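Zunport 현지조사 기록 세트 Z-7
제품 번호 Z7-625
분류: 인류학·구술사 현장 장비 > 기록 및 보관

개요
Z-7은 구술 면담과 참여관찰 자료를 현장에서 기록하고 정리하기 위한 장비 세트이다. 녹음기, 외장 마이크 2개, 색인 카드, 동의서 양식철, 운반 가방으로 구성된다. 대학 학과, 지역 기록관, 박물관 조사팀의 단기 및 중기 조사를 기준으로 설계하였다. 음성 전사 소프트웨어는 포함되지 않는다.

구성품
휴대용 녹음기 Hauser 1대
핀 마이크 2개(바람막이 포함)
색인 카드 625매
동의서 양식철 1권
방수 운반 가방 1개
충전기 및 USB-C 케이블 1조

녹음기
녹음 형식은 WAV와 FLAC이며, 파일 이름은 조사지 코드, 면담 번호, 회차 순으로 자동 부여된다. 조사지 코드는 최대 7자까지 입력할 수 있다. 내장 배터리의 연속 녹음 시간은 14시간이다. 마이크 2개를 동시에 연결하면 면담자와 구술자의 음성이 별도 채널로 저장된다. 녹음 중 전원이 차단된 경우 마지막으로 저장된 구간까지 파일이 보존되며, 재시작 후 녹음분은 새 파일로 생성된다.
화면 언어는 한국어, 영어, 포르투갈어, 폴란드어를 지원한다. 언어를 변경해도 기존 파일 이름과 메모는 변환되지 않는다.

색인 카드
카드는 무산성지로 제작되며 연필과 안료 잉크로 기입할 수 있다. 앞면에는 면담 번호, 장소, 주제어, 녹음 구간을 적는 칸이 있고 뒷면은 백지이다. 주제어 칸은 Brastance 분류표의 항목 번호에 맞추어 구획되어 있으나 자체 분류를 사용하는 기관은 인쇄 없는 카드를 선택할 수 있다. 주문 시 비고란에 '무지'라고 기재한다.

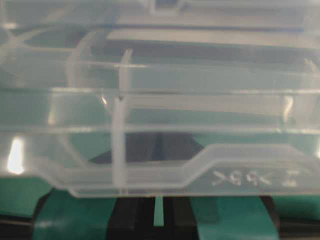
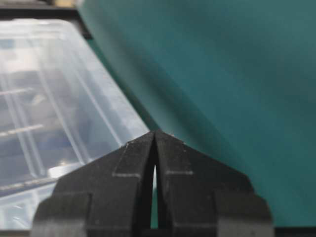
동의서 양식철
양식은 구술자용과 기관 보관용이 한 조를 이룬다. 공개 범위는 전체 공개, 연구 목적 열람, 비공개로 나뉘며, 구술자가 일정 기간 후의 재협의를 요청할 수 있는 항목이 별도로 있다. 양식 문안은 Madalena Louro가 작성하고 Dorota Kwiatkowski가 감수하였다. 소속 기관의 연구윤리 심의에서 다른 문안을 요구하는 경우 기관 양식이 우선한다. 편집 가능한 파일은 구매 후 제품 번호를 등록하면 내려받을 수 있다.

Wumura 보관 체계와의 호환
녹음기에서 내보낸 메타데이터는 Wumura 2 이상에서 직접 읽을 수 있다. 이전 판에서는 CSV로 내보낸 뒤 항목을 수동으로 대응시켜야 한다. 대응 항목은 다음과 같다.
조사지 코드: 컬렉션 식별자
면담 번호: 개별 자료 번호
회차: 하위 자료 번호
공개 범위: 열람 제한
주제어는 자동으로 이전되지 않는다. 카드에 적은 내용을 별도로 입력한다.

사용 환경
녹음기의 방수 기능은 지원되지 않는다. 우천 시에는 가방에 넣은 상태에서 케이블 통과구로 마이크만 꺼내 사용한다. 통과구 덮개를 완전히 닫지 않으면 가방의 방수 성능이 유지되지 않는다. 장기간 사용하지 않을 때는 배터리를 절반 정도 충전한 상태로 보관한다.

개정 사항
3월 11일 출고분부터 핀 마이크의 클립이 회전형으로 변경되었다. 2월에 출고된 제품은 고정형 클립이며 음향 사양은 동일하다. 회전형 클립은 부품으로 별도 구매할 수 있다.

주문 및 반품
기관 주문은 견적서 발급 후 진행한다. 납기는 주문 확정 후 14일이며 무지 카드를 선택하면 7일이 추가된다. 개봉하지 않은 제품은 수령 후 14일 이내에 반품할 수 있다. 색인 카드와 양식철은 개봉 후 반품 대상에서 제외된다. 녹음기를 반품할 때는 저장된 면담 파일을 모두 삭제하고 초기화한다. 반송된 기기의 파일은 복구하거나 전달하지 않는다.

별매품
색인 카드 추가분(인쇄형, 무지)
회전형 마이크 클립
예비 바람막이
동의서 양식철(한국어, 영어)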